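Ticket: Plate slips in fingers during rack insertion
Project: Lanthorpe bench
Component: gripper / Mullard fingers
Priority: normal
Status: open, waiting on parts
Opened: 2 March 2024

Problem

Since swapping the Dabbas fingers for the Mullard set, the arm loses its hold on the plate on the way to the dish rack. The plate rotates in the fingers and the rim lands on top of a peg when it should go between two of them. The Dabbas fingers did not do this, but they were too thick to let go of a plate once it was in the rack, which was why we changed.

Setup

Dish rack task, standard board, same rack and plate as the earlier runs. Controller software is Zornarus, release from August, no local patches. Grip force limit 38 N. Approach speed at the default.

What was tried

1. Power cycled the gripper and ran homing again. No change.

2. Checked the tool center point. It was still set for the Dabbas fingers, which are longer by 5 mm. Corrected it in the tool table and saved. The plate now arrives at the right height, but it still turns in the fingers.

3. Wiped the finger pads with alcohol and let them dry. Better for the first few picks, then the same as before.

4. Changed the grasp point from the near edge of the plate to a spot closer to the middle of the rim. Slip is smaller. The fingers now come close to the rack rail on release.

5. Looked at the gripper current log. The force drops almost 4 N when the wrist tilts. The Dabbas log has no such drop at the same waypoint. 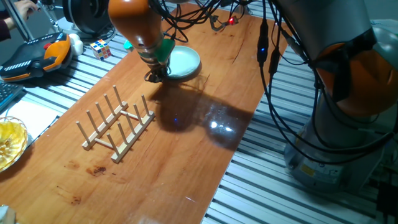
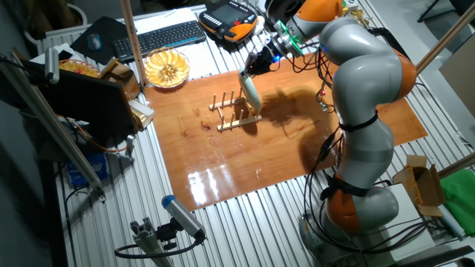
Arm, board and rack during the gripper checks.

6. Slowed the wrist rotation by half between pick and insert. No slip in this batch, but the cycle is too long to keep as a fix.

7. Moved the cable ties on the upper links to give more slack, in case the bundle was pulling on the wrist. No difference in the log. Left the extra slack in.

Current thinking

The force drop looks like a controller setting. Zornarus stores a holding current for each gripper profile, and the Mullard profile was copied from the Dabbas one. The value may be too low for the shorter fingers. The register reads 4000 on both profiles, and the Mullard data sheet gives no recommended number.

Next steps

- Ask Mullard support for the holding current.
- Order 2 pairs of the softer pads.
- Repeat step 4 with the new pads at normal speed.
- Do not raise the force limit until the reply is in.

Workaround until then: run with the slow wrist rotation from step 6. Please add a note here if you change the tool table.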